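Before you start, have a good read through section 2 and keep the Ernwood starter kit somewhere dry, as the paper labels go soft in no time.

## 3. Setting up your recycling corner at home

1. Pick a spot close to the kitchen sink, out of the way of little feet and wagging tails. A laundry bench works a treat!
2. Give each bottle a quick rinse and let it drain upside down on a tea towel (a splash of old washing-up water is plenty, no need to run the tap).
3. Tip out any leftover juice or cordial first, or you'll be sharing your kitchen with ants by morning.
4. Pop the bottles in whichever way they fit, lids on or off according to your own council's rules.
5. When the bin is nearly full, carry it out to the Planetti sack in the garage and start again.

**Note:** The Planetti sack holds up to 99 small bottles, though we find it much kinder on the back to take it down to the Idum depot well before then.

**Caution:** Never put batteries, gas canisters or aerosols in with your bottles. Keep them in a separate tub and ask at the depot counter where they go.

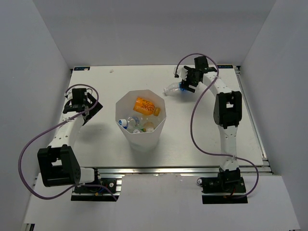

Glass is best kept in its own crate, standing upright, with a sheet of newspaper folded along the bottom to soften the clatter.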